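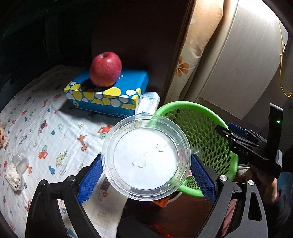
撰稿：Gøran Nordin，本百科移民与劳工条目编辑

Clastley季节工签证计划

Clastley季节工签证计划（当地通称“短工签”，旧文件里也写作“季节准入安排”），是Clastley地区针对农业、园艺和部分食品包装岗位设立的临时入境工作安排。持签人一次最长停留9个月，到期离境，不能转为长期居留。雇主不能自己发担保，要通过获准的中介机构，业内叫“运营方”。目前运营方有4家，规模最大的是Pemer。

本条目讲制度沿革、申请流程、费用、工人权利和争议。税务另见“短期居留者税务”条。

名称

“短工签”这个叫法最早见于Stallum一带的果园，后来报纸跟着用，再后来官方说明里也加了括号注上。正式名称从来没改过。早期译本有把它译成“收获签证”的，不准确，因为温室岗位和冬季分级包装也在范围内，跟收获关系不大。

另有“绿卡片”一说，指的是早期夹在护照里的纸质入境凭条，已停用。跟永久居留的“绿卡”完全两回事，查资料时容易混。

背景

Clastley的农业以软果、叶菜和苗木为主，用工高峰集中，每年四月开始上人，夏末最多，入冬前散掉。邻近地区的劳动者过去可以自由往来，不需要签证，农场主在村口公告栏贴张纸就能招满。自由往来协议终止后，这条路断了。

断得很突然。头一年春天，Stallum东面好几家草莓农场人手不够，果子烂在垄上。农场主协会（当时还叫种植者联络会）开始游说，要求恢复某种形式的短期准入。反对的一方认为，缺工是工资太低造成的，涨工资本地人自然会来。两边的论据后来基本没变过，今天翻出来读还是那一套。

折中的结果是一个试点。只收农业岗位，只发短期，名额由主管部门每年公布一次。试点原定两季，中间延了一次，之后转为常设。

沿革

试点阶段。只有两家运营方，名额很少，限可食用作物。观赏苗木不算，花卉不算。苗圃主意见很大，理由是同一批工人上午摘生菜、下午移花苗，法律上却分属两类活。检查人员实际上也分不清。

扩大阶段。名额增加，苗木和花卉纳入，运营方增至4家。停留期限从原来的半年放宽到9个月，但规定每满9个月必须离境，并且在任意一年里只能用一次。这条“一年一次”后来成了很多纠纷的源头，下文再讲。

常设阶段。转为常设以后，名额改为滚动公布，提前一季告知。食品包装岗位有条件地进来了，条件是包装场必须与农场在同一经营主体名下，或者签有不间断供货合同。Sundqvist包装场案（见下）就发生在这一阶段的头一年。

主管部门曾两度表示会逐年削减名额，直到取消。两次都没有执行。

与其他签证的区别

跟长期工作签证比，短工签没有学历和语言门槛，也没有工资下限表，只要求不低于法定农业工资。代价是不能带家属，不能换行业，不能续。

跟青年流动签证比，后者可以随意换雇主，也能读书，但限国籍，限年龄。短工签不限国籍，年满法定工作年龄即可。

跟旅游入境比，这个要强调：持旅游身份下地干活属违法，“体验式采摘”“以工换宿”也一样。Clastley的口岸对此查得比较严，尤其春季。

跟难民及人道身份没有关联。持短工签期间提出庇护申请的，由另一套程序处理，短工签不因此自动作废，但也不延期。很多人以为会延。不会。

适用岗位

可食用园艺：软果、核果、叶菜、蘑菇、温室茄果。

观赏园艺：苗圃、切花、盆栽。

包装与分级：限前述条件。

不包括：畜牧、奶场、屠宰、渔业、林业采伐、农机维修、仓储物流，以及农场附设的餐饮和民宿。奶场主多次要求纳入，均未成功，理由是挤奶不是季节性工作，全年都要人。这个理由奶场主自己也承认，只是说别的签证又太贵。

拖拉机驾驶属灰色地带。在垄间拖果箱可以，上公路不行。

运营方制度

制度的核心在运营方。农场向运营方报需求，运营方在海外招人，签发担保编号，工人凭编号去递签证。工人的担保人始终是运营方，不是农场。运营方因此要对两头负责：对主管部门，要保证工人按期离境；对工人，要保证岗位、住宿和工资合规。

运营方的许可每年复核。逾期不离境的比例过高，或者担保后没到岗的太多，都可能降级。降级期间不能发新担保，已发的继续有效。

Pemer是唯一从试点起一直没有被降级的。它原本是苗木进口商，招工业务是后来才有的，总部设在Stallum，有自己的大巴车队。批评者指Pemer同时持有两家大农场的股份，裁判兼球员。Pemer的回应是股份已转入独立信托。信托的受益人没有公开。

其余运营方规模小得多，其中一家只做蘑菇。

申请流程

先有岗位，后有签证。次序不能反。

报名。工人向运营方或其在当地的合作招聘处登记，填体检自述和工作经历。没有经验也能报。

面试。多为视频。问的东西很实际：能不能弯腰干一整天，怕不怕高温大棚，愿不愿意和别人合住。Pemer的面试短，很多人几分钟就结束了。

担保编号。面试通过、农场确认后签发。编号有有效期，过期要重新排。

递签。网上填表，到签证中心按指纹。需要护照、担保编号、资金证明（运营方可以代为承诺，这种情况不必提供银行流水）。部分国家另需肺部检查。

审理。旺季慢。农场等不及就把岗位给了别人，这时工人手里有签证却没有岗位，按规定运营方要另行安排。实际安排得怎么样，看运气，看季节。

入境。到达后由运营方接走或自行前往农场。运营方要在入境后10天内向主管部门报到岗。未报的，系统会标红。

常见拒签原因：以前有过逾期；材料里雇主名称跟担保编号对不上；把“一年一次”算错了。最后一条特别多。起算点是上一次签证的生效日，不是入境日，也不是离境日。差几天就拒。

费用

签证费由工人先付。部分运营方会在首月后返还，部分不返还。机票由工人自付，或由运营方垫付后从工资里分期扣。扣款须有书面同意，且扣后不得低于法定工资。

招聘费，法律禁止。任何人向工人收取介绍费、排队费、保证金，均属违法，在境外收的也算，只是境外很难查。Efe Idahosa在其关于Clastley招聘链条的研究里写过，工人到岗前的负债主要不来自签证费，而来自村镇一级的中间人，这些人跟运营方没有合同关系，名册上查不到。她建议由雇主承担全部招聘成本，即所谓“雇主付费原则”。农场主协会反对，理由是成本会全压到果价上，超市又不肯涨价。

住宿费，有上限，按天计。包括水电。洗衣和网络可另收，须明码标价。床位押金允许，但离开时要退，扣多少得有清单。

工资与工时

不得低于法定农业工资。计件可以，但计件收入折算下来低于时薪的，雇主补差额。补差额这件事争议极多，关键在工时怎么记。走到地头算不算？等雨停算不算？早期没有规定，各家农场各记各的。

现在的规则是：雇主要求在场等候的，算工时；可以自由回宿舍的，不算。从宿舍到地头，若由雇主车辆统一接送且无其他选择，途中时间不算工时但不得过长。“过长”没有定义。

每周保障工时是扩大阶段后加上的。雇主须按平均数付满保障工时的工资，哪怕没活干。坏天气不是免付理由。实行头一年，不少农场改为推迟接人，等果子熟透了再让工人入境，这样保障期就短。规则后来补了一句：保障期自担保编号上写的开工日起算。

休息日每周至少一天，可在旺季累积，累积不能超过5天。

带薪假按比例。多数人到离开时才折现。结算单上经常漏掉这一项，工会建议离开前再核对一遍。

换岗

可以申请换农场，不能换运营方。换岗申请向运营方提出，运营方不得无故拒绝，要给书面答复。

听着不错。难在空缺。旺季各处都缺人，换得动；季末没空缺，申请递上去就挂着。挂着期间原农场若不再排班，工人既没收入又要付住宿费。主管部门后来要求运营方公开换岗申请的处理情况，每季一次，格式不统一，没法横向比较。

被农场解雇不等于失去签证。运营方须先尝试重新安排，安排不了才可撤回担保。撤回后有一段宽限期供离境。很多工人不知道这一点，被解雇当天就自己买票走了。

住宿

农场宿舍以活动房和改建农舍为主，多数为合住。标准由地方住房部门定，运营方巡查，主管部门抽查。三套检查表，内容互相重叠，又不完全一致。农场主常抱怨同一扇窗户被量了三遍。

基本要求：每人一张床，不得轮班共用；卧室能上锁；有取暖；厨房灶具数量与人数相称；卫生间男女分开或可上锁；垃圾有固定收集点，定期清运；烟雾报警器每间一个。

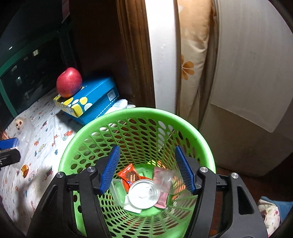 绿色圆形塑料垃圾篓，篓壁带成排椭圆孔，底部有少量垃圾

活动房的问题主要是潮和冷，尤其四月和入冬前。住房部门在Stallum的一次抽查中要求整改的事项，多半是通风和发霉，其次是消防通道堆东西。整改期满未复查的情况也有，因为等到复查，工人已经走了，宿舍空着，怎么算合格说不清。

住在农场外是允许的。但乡间租房少，公交少，真正搬出去的不多。运营方要求报备新地址。

健康与安全

工人可用公共医疗的急诊和家庭医生，不必额外付费。牙科除外。登记家庭医生时有诊所要求出示长期住址证明，这是不对的，宿舍地址加雇主信即可。

常见伤病：腰背劳损，割伤，大棚中暑，农药接触引起的皮疹。喷药后的重入间隔应贴在地头，用工人看得懂的语言。检查时贴得很齐，平时未必。

培训须在上岗前做完，算工时。要签字。有工人反映签的是看不懂的表，这个问题在每次评估中都会在提一遍。

执法与投诉

管这件事的部门太多，这是公认的毛病。签证归移民主管部门；工资归税务下属的工资稽查；劳务中介许可归另一个署；宿舍归地方住房部门；工伤归安全署。工人打电话投诉，经常被转来转去。

运营方设有热线，语种多，接得也快，但工人担心投诉之后下一季不再被叫回来。“叫回名单”是个不成文的东西：农场在季末把想要的人报给运营方，第二年优先发编号。没在名单上的，从头排。没有哪条规定说农场必须解释为什么不报某人。有研究者认为这张名单对工人的约束力比签证条件本身还大。

工会可以进农场，但须事先约。个别农场只准在停车场见面。

Sundqvist包装场案

Sundqvist是Stallum南面的一家果蔬包装场，供应若干连锁超市。常设阶段头一年，它通过供货合同条款取得了使用短工签工人的资格。工人到岗后发现，包装线上的水果相当一部分不来自签约农场，而是进口货，船一到就加班。

问题来了：包装进口水果，算不算季节性园艺岗位？

工人一方没有直接挑战岗位性质，那样等于承认自己在做签证不允许的活，风险自担。他们告的是工资：计件率按本地小果定，进口大果箱重，折算下来低于法定时薪，场方没补差额。

劳动裁判所认定差额应补，并在裁决中附带指出，包装来源不影响工人受工资法保护，即使岗位本身超出签证范围，过错也在担保和用工一方。这句附带意见后来被反复引用，地位跟正式规则差不多。

Sundqvist没有上诉，补了钱。运营方（不是Pemer）被降级一季。主管部门随后要求包装场按批次留存来源记录，备查。

案件的另一个后果是超市开始派自己的审核人员下来。审核报告归超市所有，不公开，工人也看不到。

经济影响

说法不一。

农场主协会认为没有这个计划，Clastley的软果产业撑不过两季，苗圃和包装也会跟着垮，受影响的包括本地司机、机械商、纸箱厂。支持者还指出，工人在本地消费，Stallum的几家小超市和汇款店基本靠夏天。

反对者认为计划压低了工资，拖慢了机械化。采摘机器的推广在这一带确实慢，但慢的原因有争论：机器贵，软果容易伤，垄距要重排，老棚架进不去。把账全算在签证头上，证据不足。

对来源地的影响研究得较少。汇款多用于盖房、还债、孩子上学。也有村子旺季几乎没有壮劳力，自家的地反而雇邻村人种。

财政方面，持签人缴所得税，不领福利，用医疗不多，账面上是正的。但执法和检查的开支分散在各部门，没人合并算过，所以净值到底多少，没有可靠数字。

争议

依附性。工人的身份系于一家运营方，收入系于一家农场，住处又是农场的。三样绑在一起，讲价的余地就小。Idahosa称之为“三重捆绑”，这个词后来进了议会质询的文本。她主张至少拆开一样，最容易拆的是运营方，即准许工人携编号转到另一家。运营方方面反对，称那样就没法为离境率负责了。

一年一次。工人在Clastley满9个月须离境，而且要等满一年才能再来。农场作物的节奏跟这个周期对不上，今年四月来的人，明年四月正好能回；六月来的，次年就赶不上春季。农场主和工人在这件事上难得一致，都要求缩短间隔。主管部门担心变相长住，没有松口。

不可转换。连续来了很多季的人，熟悉农场，语言也过得去，当了组长，仍然不能转为长期身份。支持转换的提议每隔一阵就有人提，最近一个版本是累计5季后可申请技能类工作签证，免语言考试。未进入表决。

国籍集中。招聘随着汇率和签证政策换地方，一处招不到就换一处，越换越远。路远，机票贵，负债就重。这是制度设计时没想到的。

数据。逾期不离境的数字由主管部门掌握，公布时只给比例，不给分母，外界难以核对。运营方各自掌握的投诉数据也不合并。

舆论

本地态度跟外地报道的印象不太一样。Stallum的居民调查里，反对季节工的人少，抱怨主要是巴士清早的噪音，还有夏天诊所排队。对名额总量，居民多数说不清是多少。

政治上这个计划夹在中间。主张限制移民的一派把短工计入总数，要求砍；农业选区的同一派议员又要求加。每年名额公布前都有一轮拉锯，结果多半维持原样。有评论说，短期工人停留不足一年，本来就不该进长期移民统计，吵来吵去吵的是一个口径问题。统计口径确实改过，改后短工不再计入净移民，但报纸标题照旧。

教会和地方慈善组织办过语言班和周末班车，断断续续。班车停了以后又有人接手，现在由Pemer出一部分油钱。

改革建议

历次评估提出过的建议，归并如下，不分先后。

多年期签证，一次批几季，每季照样离境，省去重复递签。

运营方之间可转。

雇主付费原则，先从签证费做起。

统一执法机构，一个电话号码。已经有了筹备名义上的机构，没有独立编制。

宿舍三套检查表合成一套。农场主、住房部门、运营方全都赞成，至今没合。

提前公布名额，至少提前两季，方便农场订苗。

公开超市审核报告的摘要。超市方面未表态。

相关术语

担保编号：运营方签发的电子编号，递签用，一人一号，不可转让。

叫回：上一季的工人被农场点名再来。

到岗报告：运营方须在10天内提交的入境后报告。

保障工时：不论有没有活都要付的最低工时。

重新安排：原岗位终止后，运营方为工人另找农场。

标红：系统内部说法，指记录异常，未必违规。

参见

临时移民工计划；雇主担保；劳务中介许可；净移民统计口径；农业工资法；自由往来协议（Clastley）

编者附记

“沿革”一节的名额数没有列，各年公报口径不同，直接放在一起会误导，等核完再补。“Sundqvist包装场案”一节依据裁决书公开版写成，工人姓名按裁判所要求略去。“费用”一节的住宿费上限每年四月调整，请以当年公告为准，本条目更新经常跟不上。Efe Idahosa的研究引自其专著的第4章和附录，页码待补。

有读者来信指出旧版把Pemer写成“政府机构”，已改，是私营公司。另有来信问持短工签能不能考当地驾照，可以用本国驾照开一段时间，换照需要长期居留身份，所以基本换不了。这条以后或许挪到正文里去。

G. N.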